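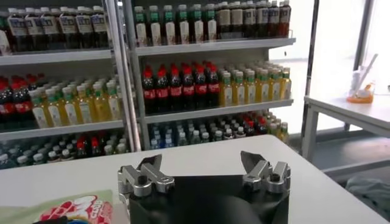
White table with bottled drinks shelved behind it

Tuleo Garment and Shelf Set -- Data Card
Dec 12, 2018 | By the Postent Documentation Office
Search this collection Go

The set holds 700 records of household cloth handling on a tabletop, divided into 61 sessions. Garments are left crumpled at the start of each session. 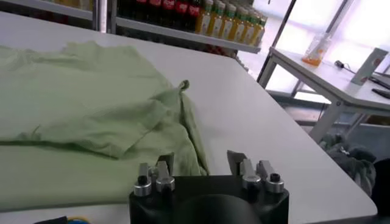 Light green garment, likely a T-shirt, lying crumpled

Shelf stock is listed separately -- see the Nerer inventory.

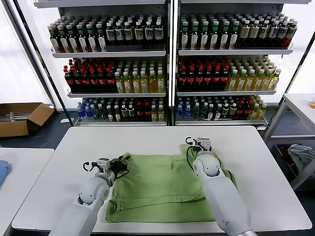
Page last changed: December, revision 5

Requests for access go to the Gruber reading room.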